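Sorting out the play kitchen in 16 minutes

Posted 21/02/2023 in Groltbridge Playroom Notes

Quick one today. Play kitchen stuff gets everywhere, I know, mine lived in one big tub until July and it was chaos. Now I do this every couple of weeks. Set a timer.

What you need

A clear white table or a big pale sheet (small bits show up better)
Two tubs, one for food, one for pots and plates
Damp cloth, washing up bowl
A bag for anything cracked

Step 1. Tip it all out

Everything. Don't sort as you go, you'll only stop to play with it. Check the bottom of the tub for crumbs and wipe it while it's empty.

Step 2. Spread it out

One layer, nothing stacked. Big plate up at the top, food wherever it lands. Leave gaps so you can get your hand round things. 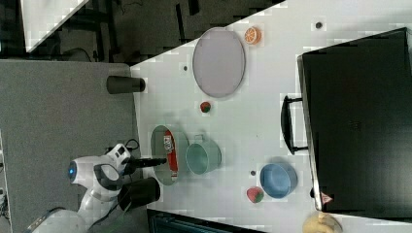
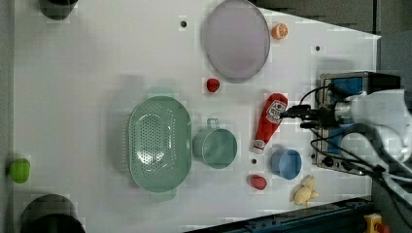 Strawberries and the orange are out on the table in both, with the big oval plate.

Step 3. Food first

Fruit into the food tub. Then bottles and packets. Anything that isn't food or kitchen (ducks, bricks, odd socks) goes in a pile by the door, deal with it later.

Step 4. Wash the pots and cups

Warm water, drop of washing up liquid. Colanders need a old toothbrush for the holes. Wooden bits: wipe only, dont soak them.

Step 5. Dry properly

Upside down on a towel, cups too. Leave overnight if you can.

Step 6. Put away

Plates flat at the bottom, bowls and cups on top, long things down the side. Food tub goes on the lower shelf so small people can reach it. I use the Pavari tubs with the clip lids, 4 of them now, the old Gunine ones split at the corners. Any tub with a lid will do.

Missing bits

Look under the sofa before you buy more. Then the car.

Next time: dressing up box.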